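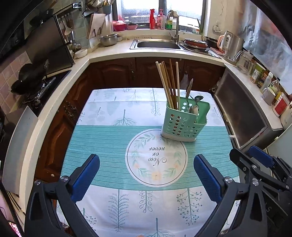 Home Papers Data Code People Contact

Filed under: Manipulation / Learning from Demonstration

4.2 Collecting in kitchens that stay messy

Most of what I know about our utensil task I learned by being wrong about it in the lab. We had a nice clean bench at Protano, one holder, one gray backdrop, and a policy that pulled a spoon out of that holder nearly every time. Then we moved to homes and it fell apart! So for the Drerkano set I made one rule: we don't tidy. Whatever is on the counter stays on the counter. Figure 3 is a pretty typical start view from the wrist camera, with the mint-green holder a little right of center and five wooden chopsticks leaning in its left compartment, and it has most of the things that gave us grief. The chopsticks crowd each other at the top and they come in different shades of brown, so a detector that learned "chopstick" as one color will happily find two and miss the rest. The tablecloth has bare-branched trees printed on it, thin and twiggy, and our first segmenter loved those (it kept labeling branches as utensils). And the window over the sink is blown out, which drags the exposure around whenever the hand tips up toward it.

Figure 3. Start view, utensil task, Drerkano home set. The blue fingertip pads of the hand-held gripper are in the foreground. Target: any single item in the holder.

We ended up with 2,918 demonstrations from 51 homes. A demonstration starts with the gripper open and the holder in view, and it ends when one item is out and lying on the table. I didn't tell people which item to take. I went back and forth on that one, and I still think a named target would have made the scoring cleaner, but people hesitate when you give them a name. They hover, they back off, they go in again, and then your policy learns to hover too. Letting them grab whatever looked easy gave us much smoother paths.

The downside is that "easy" isn't spread evenly. People go for the thing that sticks up highest or leans out farthest, so short items low in the holder are badly underrepresented. We tried reweighting (Section 5.3) and it helped some. I'd rather have more data on the short ones, to be frank, and we just didn't have the hours.

4.3 What we train on, and what we throw out

We dropped 302 demonstrations before training. Most of them went because the pose track jumped, usually when the hand passed close to something plain and the tracker had nothing to hold on to. Busy tablecloths are great for this, by the way. The same prints that fooled the segmenter gave the tracker plenty of corners to lock onto, so I stopped complaining about them after a while.

The rest went for dropped items. We kept the near misses, where the pads close on two utensils and the person opens up and tries again, and I'm glad we did. A version trained without them (we call it Egger in the tables) never learned to let go. It would close on a pair, drag both up, and carry on as if all was well. The full version, Surkska, opens back up and shifts over before the second try. It isn't graceful, and the shift often goes the wrong way first, but it does recover. Table 2 splits the results by how many items were in the holder at the start.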